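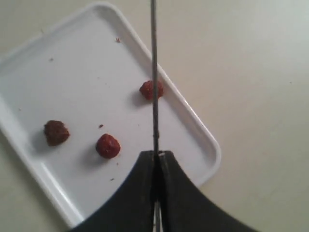 Three left, plus crumbs.

From: Hafþór Thygesen
To: Wandavine list
Subject: Re: [wandavine] skewered snacks, was: December table

Replying inline, as the rules of this list demand and as only two of us still do.

> Could somebody who has done the red things on sticks write down
> how it goes? Last December I bought the long skewers and had
> half the fruit on the floor before the guests had their coats off.
> Also is there any reason to use a tray, or is that just for show?
> Dobson end of the street, we are expecting 15.

Fifteen is a manageable number. I once agreed to do 300 for the Grendier open evening and have not eaten anything on a stick by choice since.

The tray first. It isn't for show, or if it is, mine is letting me down. I use a plain white one with a raised rim, because small round food heads for the edge of a table as if it had an appointment. White also lets you see the crumbs, and there will be crumbs. Put out only a few pieces at a time. With a full tray you start picking favorites, and by the end you are left with the lumpy ones and a grudge.

Sort by shape before you start. Round pieces go on easily and sit nicely against each other. The blocky ones want to spin, so I put them on last or eat them, and I will let you guess the ratio.

> Do you push the food or push the skewer?

Hunditz and I fell out over this for most of a winter. Push the skewer, slowly, with a small twist, and aim for the middle of the piece. If you go in off center it will look fine until you lift it, and then it will hang there like a coat on a doorknob. Keep your fingers off to the side of where the point is going to come out. I mention it only from experience.

Once the first piece is on, slide it well along before you start the second. Hold the stick at both ends when you do any adjusting. Held at one end, a long thin skewer bends and bounces, and you'll meet your fruit again in spring under the refrigerator. 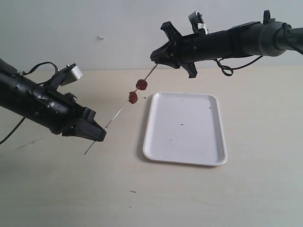

Two on, nearly touching, with the stick held at both ends.

I like them about that close together. Leave a gap and they wander; cram them and the soft ones split. Keep some bare metal at each end too. People need something to hold, and I have watched grown adults try to pick one up by the fruit.

> Metal or wood?

Metal. It goes through cleaner and you can wash it. The drawback is that you have to get them all back at the end of the night, so count them out and count them in. I am still two short from last year and I know which house they are in.

> And how far ahead can I make them?

Same afternoon, no earlier. Anything sugared goes sticky if it sits around, and then your skewers become one large skewer. I'd start at three for a six o'clock table and cover the tray loosely.

I have spare skewers if you want to borrow a handful. Come by Wednesday after supper, and bring a box with a lid, as I am not walking down the street behind you picking them up.

Hafþór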